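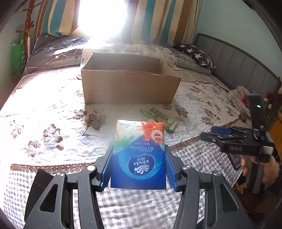
Figure 28. Bed surface before clearing: tissue packet in the gripper's jaws, snack wrapper and open cardboard box on the bed.

Unit 17 – Clearing a bed used as a set-down surface

A bed is a large, soft, level surface at a convenient height, and small items collect on it. The method below treats the bed as a work area that must be returned to sleeping use. It assumes one person and one open box.

Sorting classes

Keep: sealed or part-used household goods. The Vinda tissue packet in Figure 28 belongs to this class.
Discard: food wrappers. Check for contents first, then bin.
Trace: cables. Find both ends before lifting. Do not pull a cable across quilting, as the plug can catch in the stitching or trim.
Bedding: pillows, comforter, mats. Leave until all other classes are done.

Procedure

1. Place the box mid-bed, within reach from either side. A box without flaps is preferred for this exercise.
2. Load Keep items flat side down. Soft packets go in last.
3. Remove Discard items by hand to the bin. They do not enter the box.
4. Lift the box off the bed before touching the bedding.
5. Shake out the comforter from the foot end and fold in thirds. Set pillows against the headboard.
6. Smooth the bedspread towards the edges – patterned borders give a useful straight line to work to.

Reusable shopping bags hung on a coat rack count as stored and are outside the exercise.

Record your sorting classes on Sheet 29. The Stuvport checklist may be used in place of the sheet, provided the Trace column is filled in.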